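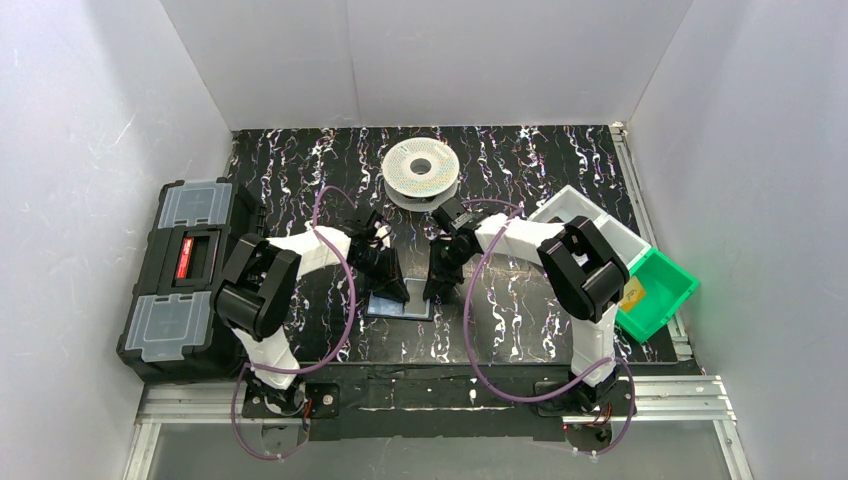 The two-arm cell used in the gripper comparison.

Groltuvham, 2018-11-08. Sosis has begun comparing two finger profiles for its Mernent gripper on a bench with paired arms. Each profile is scheduled for 166 cycles at 10 mm/s.

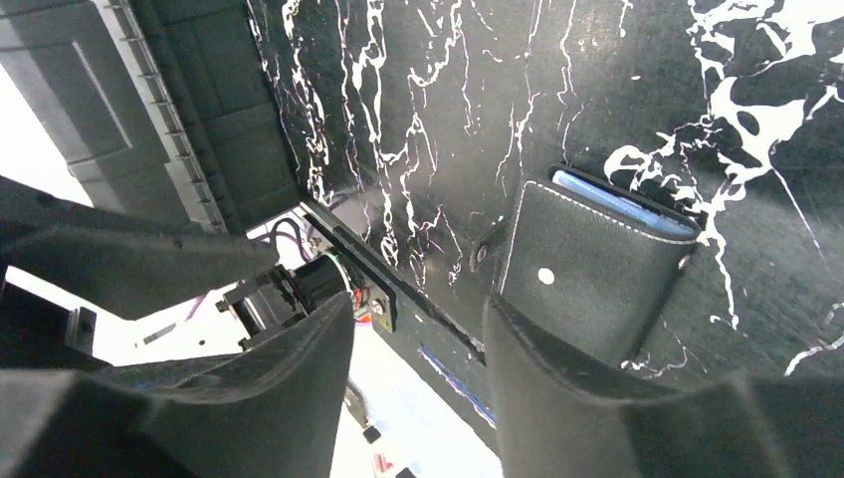
Closing force is logged at the motor, and slip is scored afterward from wrist video, said test lead Kerstin Söderlund.

Camera placement is the second variable. Hjørdis Viklund is comparing nine wrist mounts for usable view near the fingertips. 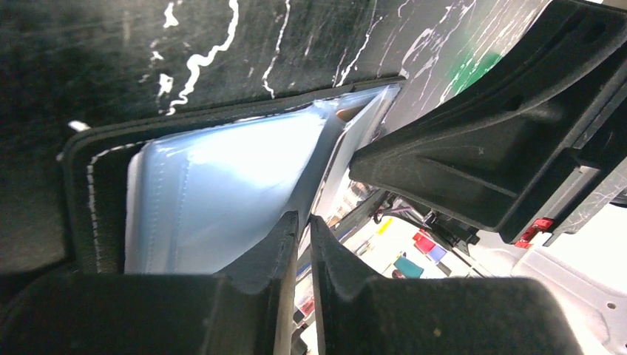

Exposure settings are fixed across all mounts. Dark, angled fingertips against a bright background, with the tips nearly closed, are the hard case for the controller. Results are due at the Marín site.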